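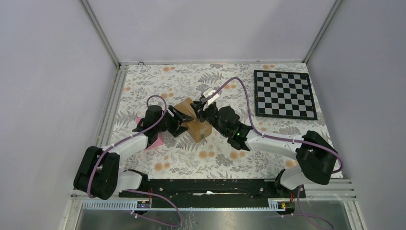
WIMURA, 7/20/26 – Kisora will switch all of its small-parcel orders to plain kraft-coloured cardboard boxes, replacing the padded mailers it has used for household goods.

The change covers 26 items in the Cuevas tableware and linen range, including fern-print table covers, cloth napkins and small gift sets. Orders placed before today will go out in the old packaging.

The new carton, sold to other retailers under the name Cuvow, comes in 2 sizes. Both fold from a single sheet and close without plastic tape. The smaller size holds a folded table cover or a set of napkins. The larger one is meant for gift sets and takes a paper insert at each end.

Kisora began packing with the cartons in June, when almost 300 orders were sent to customers in and near Wimura. Feedback from that run led to a wider closing flap and a stiffer base. 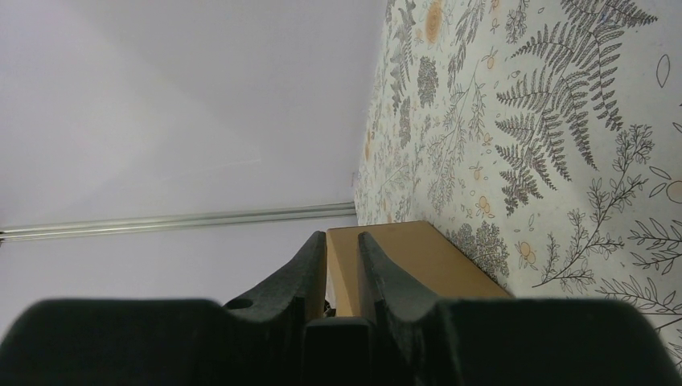 Customers can flatten the cartons and put them in household recycling where cardboard is accepted. Those who would like to keep a carton for storage can refold it along the original creases – the flap is made to be opened and closed more than once.

Prices and delivery charges stay the same. Gift wrapping is still available at checkout, and coloured tissue can be added to either size. Retailers wanting sample cartons should write to the Kisora trade desk in Wimura, stating the size required and a delivery address.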